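Foro Leiva > Manualidades > Borrar, tallar, estampar
Tema: ¿Para sellos usáis bloque azul o blanco?

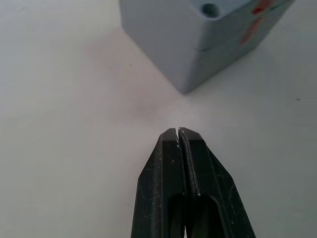 El bloque azul grisáceo, en la mesa blanca.

gubia_loca
¡Estreno bloque para tallar! Es de Ploleo, me costó 300 pesos y el color me tiene enamorada, tan pálido. Quiero sacarle un sello de hojas para las tarjetas de julio. ¿Lo parto en 2 o lo tallo entero?

tintaymar
¡Entero, entero! Un sello grande luce muchísimo, y las esquinas que sobren te dan para puntitos.

Rulo77
No estoy de acuerdo. Pártelo. Si se te va la gubia en uno grande pierdes todo. Y en azul clarito el lápiz se ve peor que en blanco.

tintaymar
Pues yo lo veo perfecto con un 4B, Rulo. Cuestión de luz.

gubia_loca
Me tiráis cada uno para un lado, jaja. Voy a calcar las hojas esta noche y decido. ¿Lija antes, sí o no?

Rulo77
Lija 2,000 al agua, dos pasadas suaves.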